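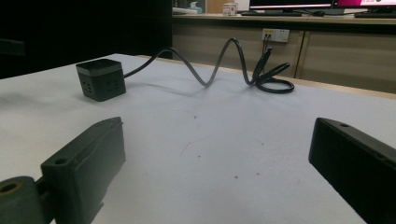 Check the screws before you blame the software, Todor Golob told me when I rang him about the hand-held grippers at Ondus, and then he said it again in case I hadn't written it down.

I had, and it's pretty much the story of the past month at the Olmedo workshop. The Grurance table has been stripped back and set up again from scratch, and it's now back in daily use after a week when the two grippers simply wouldn't agree with each other. I went along to see it (and got to have a go, badly, with the left one!).

If you've missed the earlier items, Grurance is the cell where people do small table jobs with a gripper in each hand, and the recordings are used to teach a pair of robot arms the same jobs. At the moment the job is a cube-shaped power strip with a long black cable, on the white tabletop. It sounds dull and it's horribly fiddly. The cable has a mind of its own, and if one set of fingers closes a hair late you end up chasing a loop across the table.

That lateness was what set off the whole rebuild. The right-hand gripper had been closing slightly crooked, so the opening it reported and the opening you got were two different things. Everyone's first guess was the calibration file. They redid it, twice, and it was lovely for a morning and then off again by teatime. In the end it came down to a finger that had worked loose on its mount -- a quarter turn of slack, if that.

So both grippers came apart. The fingers are printed parts and they do pick up scuffs, and Ondus has now decided to swap them as a pair every 200 hours, worn or not. The log had the old right finger down for 1,607 recordings, which I thought was rather good going. New ones from Dremesov went on in August, and the screws now get a dab of threadlock and a paint mark across the head, so you can see at a glance if one has crept round.

The daily routine has changed a bit as well. Before the first recording, whoever is on shift opens and closes each gripper 12 times and watches the reading. Then they close it on a 50 mm gauge block and write down the number. If it's off, they stop and look at the hardware first. The tabletop gets a wipe and the cables on the grippers get a tug at both ends, gently please.

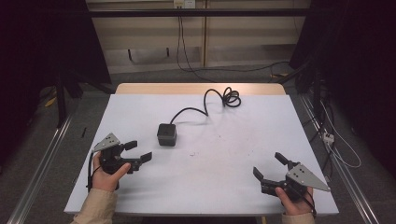

Has anyone thought about fitting a stiffer finger and leaving it on for longer? That came in from a reader after my last piece, and I did put it to the workshop.

They've tried it, on one side only. The stiffer finger kept its shape nicely but it was hard going on the hands, and people began gripping the power strip more cautiously than they would otherwise, which then shows up in the recordings. The softer print stays for now. There's a box of spares on order, and the old fingers are being kept and labelled so somebody can measure where the wear falls.

The metal plates on top of the grippers were checked too, and they're staying as they are. The straps are next on the list, mostly after complaints from people with small hands (me included).

Anyone booked on the table should turn up ten minutes early from now on, to fit in the gauge block check. The sheet to fill in is on the clipboard by the door, and there's a pen on a string.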